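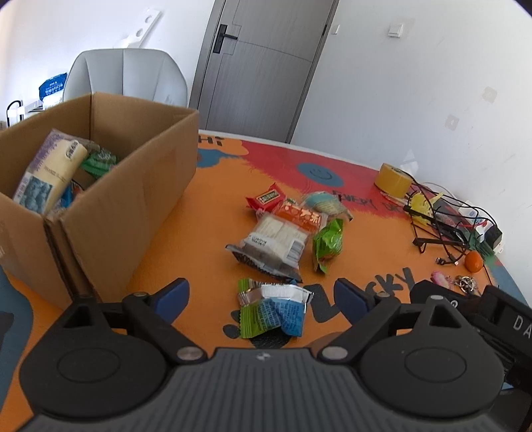
Zemis House – Parcels & Snack Shelf Team – Help Pages

# How to pack mixed snacks in one box so nothing gets crushed?

Posted by **Sitthichai** on 2025-12-22

Hello all. I want to send a box of snacks to my sister's family, they live far and the parcel needs many days. I have different kinds: rice cakes in a clear package, soft bags with air inside, small wrapped snacks, and one green pouch. The box is normal brown cardboard. I started already to fill it on the painted table, the one with "Lucky" and "EVERY DAY" on it, but a big part is still in a pile beside the box.

In July I sent a similar box and the rice cakes came as powder. My sister was polite about it, but the children ate them with a spoon.

My questions are these:

- What goes in first, and what goes on top?
- Is it allowed to make small holes in the air bags so they take less place?
- Can I put a few mandarins too?

**Stusitz**

Please do not make holes. The air is what protects the snack, and after a hole it becomes soft in two days.

I send such boxes since long time and I do it in this order:

1. Lay crumpled paper on the bottom, two fingers thick.
2. Put the heavy and hard things first, flat.
3. Stand the rice cakes on their side along the wall of the box, like books. When they lie flat, all the weight presses on them.
4. Fill the holes with the small wrapped pieces.
5. Air bags come last. They should touch the flaps a little, but you should not need to push.

Then close the flaps and shake the box gently. If you hear things moving, open it and add paper. For tape I make the letter H – one long strip on the middle and one on each short side. The yellow tape is good enough if the cardboard is clean.

My last box was 32 cm long with 24 packages in it, and only one was broken.

**Nastard**

No mandarins!! One goes bad and everything smells. Eat them while you pack.

**Zemis_shelf**

I agree with Stusitz, only for point 3 I do it different. I wrap the rice cakes in a kitchen towel and put them in the center, because the walls get the most hits. The towel is also a small present.

About fruit, check the rules of the country before you send. In many places fresh fruit is not allowed in the post, and then the whole parcel can be stopped. Also weigh the box before you tape it. Mine was 425 grams over the limit last time and I had to cut all the tape again at the counter.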